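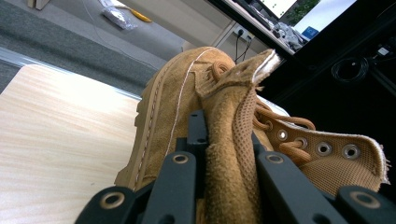
Figure 3.1 Suede shoe with the tongue raised and the lace flap open. Note the frayed edges and the perforated lining.

CHAPTER 3
Wear, and What It Can Tell You

Most people who sell shoes, and a good many who repair them, will tell you they can read a worn pair at a glance. Be careful with that claim. A frayed tongue is a frayed tongue. Whether it got that way through ten years of gentle use or one bad winter is a separate question, and the fabric alone seldom settles it.

Look again at Figure 3.1. The whitish padding at the tip of the tongue has begun to show, and so has a white edge on the open flap. The eyelets on that flap are metal, set in a diagonal row. Along the side, a line of darker stitches follows the welt. All of this can be written down by anyone with decent light. What cannot be written down is the owner's habits, though beginners try.

Socorro Londoño kept the intake book at the Trisano repair shop for 41 months and logged 3,186 pairs. Her early entries are full of phrases like "careless owner" and "dragged on from the heel." Her later ones say "tongue frayed at tip, padding exposed" and stop there. Tapio Turunen, who bought the shop, complained that the later notes were dull. They were also the ones he could quote a price from.

A second warning concerns stitching. A row of visible stitches along a welt is often taken as proof that a shoe can be resoled. Sometimes it is – and sometimes the row is decoration, with glue doing all the work underneath. Until you have examined the construction, write "stitches visible" and leave the rest blank.

In this chapter you will learn to:
record damage to the upper, tongue and lining in plain terms
tell a finding from a guess
decide when a repair is worth quoting

Before reading on, take a shoe of your own, open the laces fully, and write 10 lines on it. Keep the page. You will be asked to cross some of it out in Section 3.2.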